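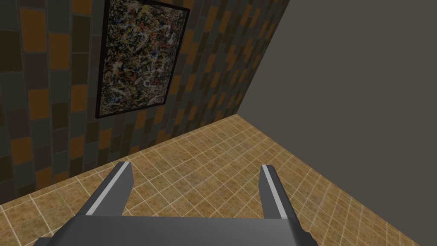
Empty-scene episodes: keep or toss?

wullent_fan
So our sim guidelines say every episode needs at least one graspable object in view at the first step. I've got 1054 episodes in the September batch and 19 of them start like the one up top, fingers open over bare tile and nothing to pick up. The rule says delete. I kind of want to keep them! Has anyone written a sane rule for this?

Marcelino Frota
Delete. We had the same argument over the Kudex set and ended up with a policy that had learned to hang out in corners. If there's no target, there's no task.

anh_lam
Disagree with Marcelino. An arm that never sees a bare floor in training will close on a grout line the first time it does see one (ask me how I know). Our rule at Đoàn is keep them, but label them "no target" and have a second person sign off on the label.

Marcelino Frota
Sure, if people label them. In my experience they don't.

wullent_fan
Second person is just me in a different chair, lol. But the label field I can do. What about a start where the object is there but the wrist view is pointed somewhere else? I can't tell those apart from one view.

anh_lam
You can't, so don't try. Check the scene state file, it lists what got spawned. Ours has two labels, "none spawned" and "out of view", and they get reviewed separately. Cap the first kind too. We stop at 8 per batch.

grout_line
Where does 8 come from? The Ulon checklist we use says 11, and I never found a reason for that one either.

anh_lam
Somebody picked it before I started. I'd love a better number.

Marcelino Frota
OK, I can live with labeled and capped. Please write the cap down in the readme though, with who set it. And log the random seed for each one so they can be rerun.

wullent_fan
Doing that tonight. I'll pull the state files for all 19 first and post the split when I have it.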